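Kusuma Tabletop Grasps
Data card, second release

Summary

Kusuma is a set of short demonstrations recorded with hand-held two-finger grippers. A person holds the gripper, does one small task at a table, and the camera on the gripper records it. The set has 3,368 demonstrations. It was made to train grasping and placing policies for the Zetgate arm, but nothing in the files is tied to that arm.

Contact for questions about the data: Celeste Moreira. For the loading code: Bujar Kneževič.

What is in a demonstration

Each folder holds one video, one pose track, one finger-opening track and a short text label such as "pick up the bottle" or "stand the cup upright". The tracks are already matched to the video by time stamp. Finger opening is given in millimeters, measured between the pads.

Task labels were typed by the person who made the recording and checked later by Tatiana Čierny. Spelling was fixed. Wording was left alone, so the same task can have several labels.

How it was collected

Recording was done at shared tables in a working office during normal hours. Collectors were told to use what was already on the table and to leave other items where they lay. We wanted clutter – the first release was recorded on a cleared bench, and policies trained on it did badly as soon as a cable or a wrapper was nearby.

A demonstration starts with the fingers open and away from the object. It ends when the object has been released, or when the collector presses the stop button after a failed try. Failed tries are kept and marked "fail" in the index file. There are 155 of them.

Splits

The test split has 700 demonstrations. It was chosen by table, so no table in it appears in training. Please don't reshuffle the splits if you plan to report results against ours.

Known problems

Clear plastic is hard. Pose tracking is fine, but the object masks supplied with the set often lose the neck of a bottle where it catches the light. Masks for printed labels are much better.

Strong window light washes out part of the picture in many afternoon recordings. We did not correct exposure.

Finger opening drifts by a millimeter or two in long sessions. Joaquim Henriques wrote a small script that resets it at each full close – see tools/rezero.py.

People in the background

Faces were blurred before release. If you find one that was missed, send the folder name and we will replace the file.

Changes

July 1, 2023: second release. Office tables added, bench recordings moved to a separate download, index file now in plain CSV.
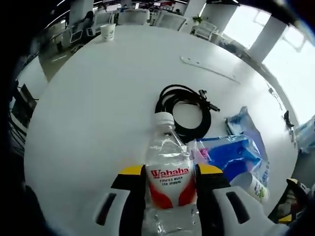
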